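May, late afternoon. Putov varnish, batch 487. Second coat still tacky after the overnight rest, so the Dultatberg thinner is off my list of friends. 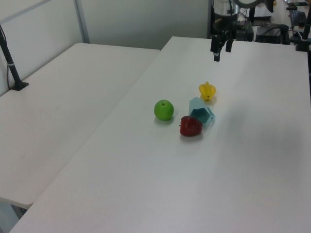 Gloss is the other gripe. Target is the shine on a green apple – the one on the white table has it – and my panels look more like old soap. Sanded back with 400, will try 3000 between coats.
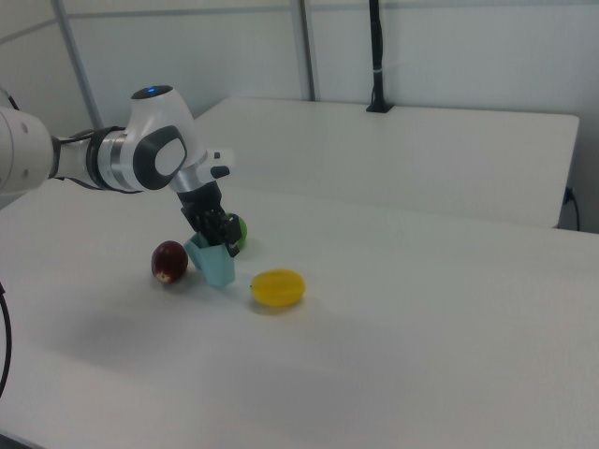 White arm over the white table, blue light on.

Karunaratne resin tomorrow, 2 thin coats.

Recent entries
Biltbridge brush test
Drying rack, again
Sanding dust log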